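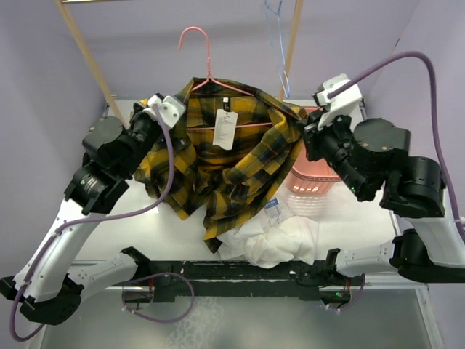
Two arms, one plaid shirt, one pink wire hanger. Gripper comparison, Pimmont lab.

1/4 The Soliman and Barura grippers have each completed 120 trials on the hanger task. Both were run on the same pair of arms.

2/4 Soliman held collars more securely. Barura released fabric with fewer snags - a clear advantage on flannel.

3/4 Wrist camera settings were identical throughout.

4/4 The full results will be posted in June.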